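Keeping 2,000 Tables in Service: An Interview with the Furniture Office at Evdale College

Few departments at Evdale College touch the daily life of students and staff as steadily as the furniture office. Its manager, now in the 11th year of the job, is responsible for the tables, chairs, shelving and storage in every teaching and study space on campus, from the large reading rooms of Unnithan Hall to the seminar rooms at Zosinero House. The office met with the college bulletin in August, when most rooms were closed for summer work and the loading dock was full.

The manager's first point concerned the table, which in the office's view receives too little attention when a room is planned.

"People come to us with a chair in mind," the manager said. "They have sat in it somewhere and they want it. Very few departments come with a table in mind. They give us a number of seats and leave the rest open, and then they spend the next several years leaning on the result."

The college owns 2,000 tables in rooms that any student may use. They vary widely in age. The oldest were bought when Unnithan Hall opened and have been refinished twice. The newest arrived this summer under an agreement with Trondell, the supplier chosen to furnish the lower floor of Zosinero House. Between those two groups are several generations of purchases made by individual departments, before buying was brought under one office.

According to the manager, bringing the purchases together was the most difficult part of the work. "Each department had its own habits. One bought only round tables for a time. Another bought tables with folding legs for every room, including rooms where the tables were never folded. We inherited all of it, and we kept nearly all of it. A table that is sound stays in use." 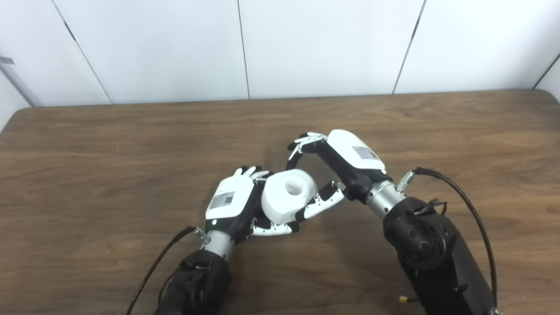
Color is the subject on which the office receives the most correspondence. Departments tend to ask for very pale tops, in the belief that they make a room look larger, or for very dark ones, which are thought to look formal. The manager generally advises a middle tone. On a pale surface, white paper and small light-colored items are hard to find at a glance, and under strong ceiling lights the top can become tiring to look at. Against a wooden tabletop, a white piece such as the spool-shaped one held between the two hands in the picture stands out plainly, and so does a sheet of paper or a dropped eraser. Dark tops have the opposite fault, in that dust and fingerprints show by midmorning. "We ask people to put their own things on the sample before they decide," the manager said. "A sample board with nothing on it tells you about the board. It tells you very little about working there."

The office keeps sample boards for this purpose in a ground-floor room in Unnithan Hall. Departments may borrow them for up to two weeks. The manager encourages staff to look at them early in the morning and again after sunset, and to leave them in the room where the tables will stand.

Size is settled in a similar way. The office no longer begins with the number of seats. It begins with what each person will have in front of them, which for a reading room may be one book and a laptop, and for a design class may be a large sheet, a cutting mat and a tray of tools. The manager described several rooms in which the official seat count had never been reached because students spread out as far as their work required.

"If a table for six is always used by four, then it is a table for four," the manager said. "We would like the paperwork to say so. Otherwise the timetable sends six people to it."

Asked whether this had led to disagreement with the college's planning staff, the manager replied that it had, and that the two offices now visit rooms together during the fourth week of each term. The visits take place without notice to the department concerned. Notes are made on how the furniture is being used, where bags are placed, and whether tables have been moved from the positions marked on the plan.

Tables are moved very often. The office once returned them to their marked positions every evening, and has since stopped doing so in all but examination rooms. In several cases the plan was redrawn to match the arrangement that students had made for themselves. One seminar room at Zosinero House had been laid out in rows facing a window. Within days of each new term, the rows had become a square. The square is now the official layout.

Repair and Refinishing

The office maintains a workshop with a staff of three. Its largest task is refinishing, which is carried out mainly in summer. A wood top in a busy reading room can be expected to need attention every six or seven years, although the manager cautioned that the figure depends a great deal on how the top is cleaned.

"Cleaning wears out more tables than studying does," the manager said. "When I began, the same spray was used on everything in the building, including the windows. It dulled the finish near the edges first, where the cloth turns around. You could see a lighter band all the way along the side of the table."

Cleaning staff now receive a short printed guide for each type of surface. For finished wood, the guide calls for a soft cloth, slightly damp, followed by a dry one. Wipes that contain alcohol are to be kept for hard plastic and metal. Spills are to be taken up at once, by blotting. The guide is one page long, and a copy is posted inside the door of each supply closet. 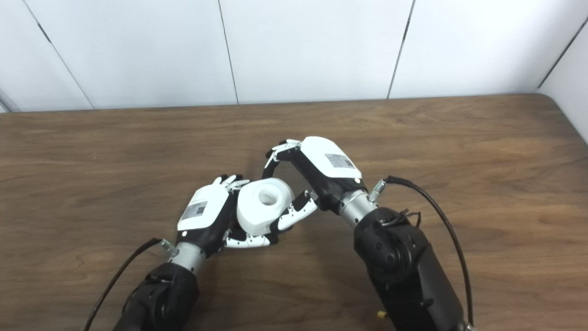
Where a top has been damaged beyond what cleaning can correct, the workshop sands it lightly and applies a new finish in thin coats. Tops with a veneer are treated with more care, as the layer of wood may allow only one sanding in its lifetime. The workshop writes the date of each sanding in pencil on the underside, so that the next person to work on the table will know what has been done to it.

Marks cut into the wood are considered one at a time. The manager does not object to light scratches, and regards a certain amount of wear as proper to a shared room. Deep cuts are filled if they would catch a pen or tear a page. In Unnithan Hall, the oldest tables carry marks that were left in place at both refinishings, and the office has received letters from former students who were pleased to find them.

The manager was less forgiving on the subject of legs and joints. A table that rocks is reported far more often than one that is scratched, and the usual cause is a loose bolt. The workshop aims to tighten every joint in a building once a year. There are 11 buildings on the schedule, and the smaller ones are completed in a day.

"It is not interesting work, and it prevents most of our complaints," the manager said. "I would rather pay for a day with a wrench than for a new table. Folded paper under the leg is a sign that we were too slow."

Replacement is considered only when a repair would cost more than half the price of a new table, or when a part can no longer be found. The second case has become more common. The agreement with Trondell requires that feet, brackets and bolts for the new tables remain available for as long as the agreement lasts, and that the college receive a set of spare parts with each delivery. The manager hopes to see the same terms in later agreements.

Tables withdrawn from service are offered first to other departments, then to local schools. Roughly 100 left the college by this route over the past year. Some of the tops from tables with broken frames have been cut down for shelves, and two now serve as workbenches in the office's own workshop.
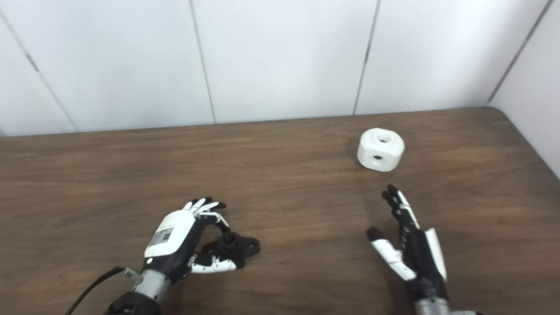
Height, Edges and Access

Questions of access have changed the way the office buys furniture more than any other matter. Under earlier practice, each room had one adjustable table, usually placed beside the door. Students who needed it were separated from the rest of the class, and in some rooms it had become a place to leave coats.

The office now places adjustable tables within the main group, with the same top and the same edge as the others. At Zosinero House a visitor would have difficulty telling them apart until one is raised. The manager considers this the best decision made in that project, and gave credit to the students who had asked for it in writing.

Edges were also reviewed. Many older tables have a square edge that presses into the forearm after an hour of writing. New orders call for an eased edge and rounded corners, and the workshop has begun to round the edges of solid wood tops when they come in for refinishing. Crossbars below the top are avoided where possible, as they limit the space for knees and for wheelchairs.

Departments that wish to take part in next year's plan are asked to write to the furniture office before the end of the fall term. Requests should state the room, the kind of work done there and the number of people who use it at the same time. A seat count taken from the timetable will not be accepted alone. The manager asks that someone stand in the room during an ordinary class and look.

The sample room in Unnithan Hall is open to staff and students from 9 a.m. to noon while classes are in session. Boards taken out on loan should be returned with their labels attached.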